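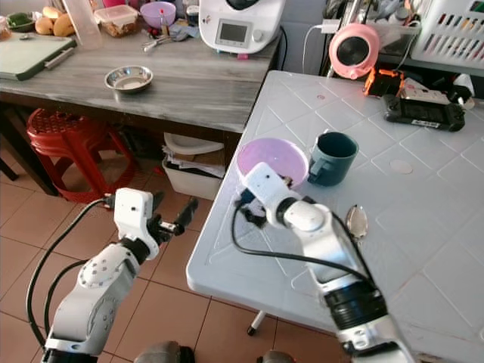 Re: Kiss grasp, anyone reproduced it on a real counter?

flevside_lurker
So I've been running the Kiss method from the Stirnordale writeup, the one where the gripper touches the rim first and only then commits to closing. We ran 78 trials on bowls and I got 51 clean pickups. The paper's clutter setup is way tamer than a real kitchen, and I'm keeping mine messy. Right arm over the steel bowl: 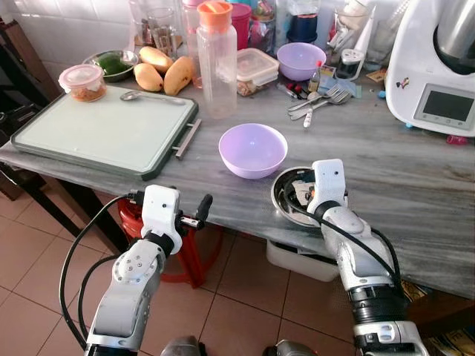 torque_muffin
Reply #2
51 of 78 is better than I ever got! But are you scoring the tilt? My problem was always after the grasp. The bowl comes up crooked and the policy is perfectly happy with that.

flevside_lurker
Reply #3
I count tilt as fine if it stays in the fingers. Purple one, tipped up pretty far, and I'd still call this a grasp:

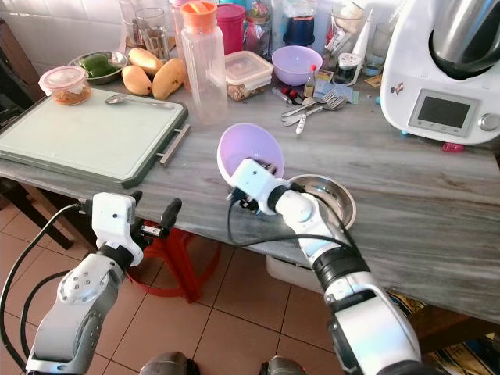
grirnivex_fan
Reply #4
Nope, disagree. If there's soup in it that's a fail. Grirnivex scoring caps tilt at 30 degrees and I think they're right. Also you've got matching purple bowls out, so does it ever go for the wrong one?

flevside_lurker
Reply #5
Eight times, yeah, and those are in my misses. Fair point on the soup (ugh), I'll rescore with the cap. The cream bowl is the one I'm stuck on, because the gripper goes down inside and I can't tell if the rim touch even registers. 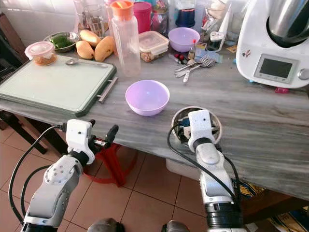
torque_muffin
Reply #6
Log the wrist current on the way down and post the curve. Mine had a tiny bump at contact, easy to miss if you're smoothing.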